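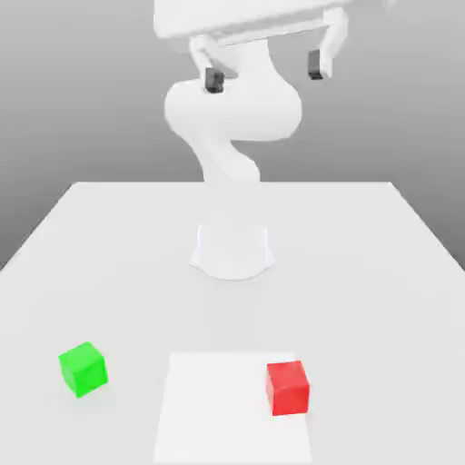 Is the Flirnine simulator pack worth paying for before I buy the arm?

Posted in: Kits and trainers

Şükran Dursun

I run an evening robotics club and we have money for one proper arm, next year, if everybody behaves. Meanwhile Flirnine will sell me a yearly licence for their simulator pack for 1,666 and let us practise on a pretend one. I'm on the trial. It gives you a white arm with a two-fingered gripper, a white table, a green cube, a red cube and a pale square mat you would miss if you weren't looking for it. The starter exercise is to get both cubes on the mat. Red is on it already, so my lot feel they are halfway there without having written a line.

What I want to know is whether the practice carries over to a real arm, or whether I'm buying a very dear screensaver. Also, can you change the colours? White mat on white table is doing my eyes in.

Bohdan Kuzmenko

Yes you can change the colours. Settings, then Materials, then pick the mat. Save it under a new name or the next update puts it all back to white, as I found out in August.

As for carrying over, partly. We had the pack for 6 months before our arm came. What the students brought with them was the dull stuff: which way the axes point, going up before going sideways, opening the gripper before you arrive and not as you arrive. All of that was worth having. What they didn't bring was any idea of grip. The default cubes behave themselves beautifully. Ours were bought in a hurry, 2 of them had a slightly rounded edge, and they slid out from between the pads like soap.

There is a friction setting under Physics. Turn it down until your club complains, then leave it there. Also switch on random start positions early. One of ours had a perfect score on 103 runs and it was the same run 103 times.

Ask about the club rate before you pay. It isn't on the price page and you have to write to them.

Dorin Preda

just buy a second hand arm

Sibel Şimşekoğlu

Dorin, with what?

Şükran, I'd add that the trial is the full thing apart from saving results, so squeeze it dry first. Give them the green cube with the friction low and see who is still keen at half past eight. If you still want it after that, take the yearly licence and leave the Deriditz add-on alone. It costs extra and gives you a nicer floor.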